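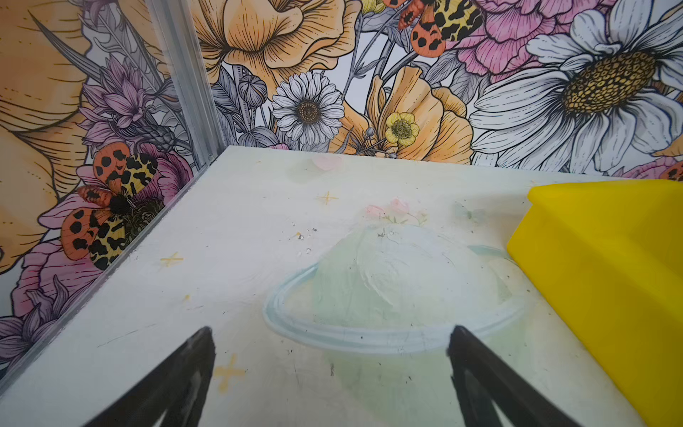
What did Boton win this week?

A two-year seat on the governing council of the Urquhart Convention, the 28-country body that sets rules for shared rivers and lakes. The term starts in January, and the country ran for it without a rival after Tetlow dropped out of the regional race in October.

You would not know that last part from the speeches. Foreign Minister Kyu-ri Jang told reporters in Wusville that the result was "a vote of confidence in a small country with a clear voice." She thanked the delegations who had "stood with us through a long and hard campaign." The campaign was certainly long. It is harder to say what was hard about it once there was only one name left on the ballot for the open seat.

Tetlow's government has given no full account of why it withdrew. Its mission put out a statement of two sentences citing "regional unity" and wishing Boton well. The two countries signed a ferry and fishing agreement a few weeks earlier, and officials on both sides say the timing means nothing. Neither side has released the side letters to that agreement, though both have been asked.

Jang's office says Boton will use the seat to press for 3 things: faster notice when a dam upstream is opened, public release of water quality tests, and a fund for towns hit by floods that begin across a border. All of them were in the pledge book handed to delegates. The fund has no figure next to it. Asked twice what Boton itself would put in, the minister said it was "too early to talk about shares."

The convention's record does not give much reason for excitement. By the ministry's own count, the council has adopted 75 resolutions and can point to few that changed what a member state did. Most ask governments to report back. The reports are not published, and the council has no power to penalize a government that sends nothing.

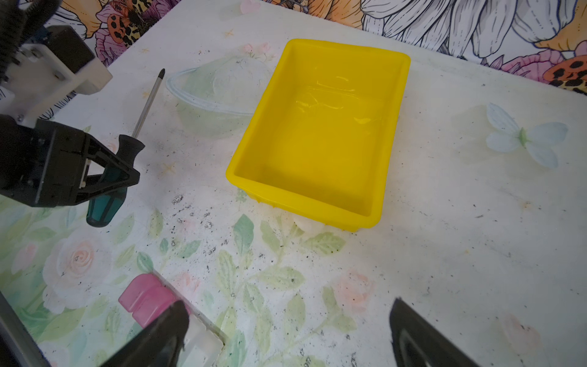 How much did the campaign cost?

The ministry says $655,000, covering travel, receptions and a temporary office in Wusville. It does not include staff time or the minister's own trips, which come out of a separate budget line.

Finlay Imrie, an opposition member of the foreign affairs panel, said that leaves out a good part of the bill. "They spent that money to beat a country that wasn't running by the end," he said. "I'd like to see what was spent after October, and on whom."

Imrie has asked for the receipts by month. The ministry said it would answer "in due course," the same phrase it used when he asked for the travel records last spring.

He stopped short of opposing the seat itself. His party backed the bid when it was announced and sent a member along on one of the trips. Imrie said he had no regrets about that but wanted the government to name, before January, one vote it expected to cast differently from its larger neighbors. Jang declined to do so, saying the council's agenda was not final.

A draft agenda was sent to members this week. It lists the election of a chair, approval of the last meeting's minutes and a discussion of the budget. Dam notices are not on it. A ministry spokesman said Boton could still ask for the item to be added but would not say whether a request had gone in.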